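3.2 Floor markings and walking routes

Staff at the Cavico site were asked to keep a walking diary for 11 shifts in October. Each entry gave the route taken, the load carried and any point where the person had to stop or step aside. Markings were coded by colour and condition using the scheme of Dönmez and Çınar.
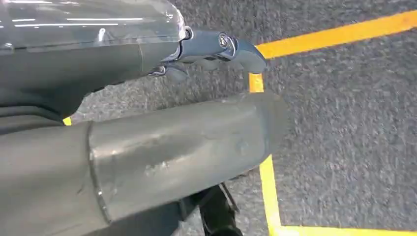
Figure 4. Yellow tape on speckled grey carpet, Cavico site.

Most diary entries described the same shortcut between the stores and the benches. Staff knew the marked route but found it slow when the aisle was busy – several wrote that they used it only when carrying something heavy.
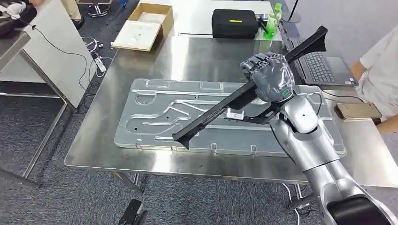 Newer staff kept to the marked route more often than those who had been there for years. The difference was smaller at the Faveris site, where the lines had been relaid before the study began and supervisors had walked each team through the layout. 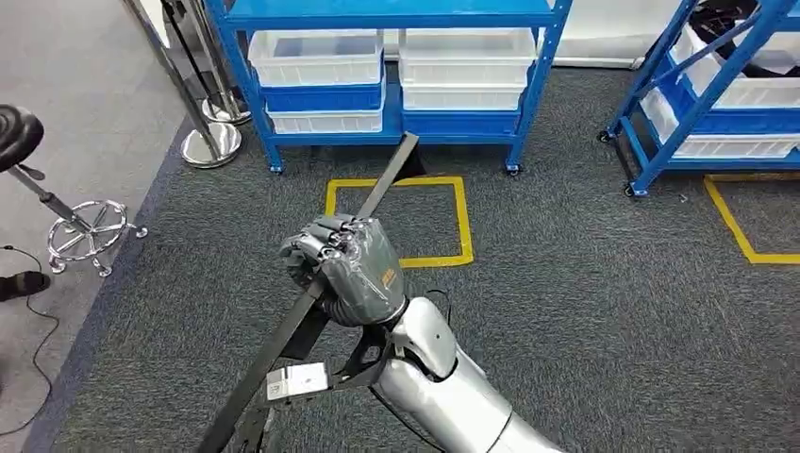

Walking behaviour also changed near storage. Diaries from both sites mention people slowing down to look for stock, then leaving the route without noticing. Where blue shelving stands close to a yellow floor marking, as at Cavico, we coded the area as a storage edge and analysed it separately. Storage edges made up five of the 11 areas coded and are discussed in Section 4.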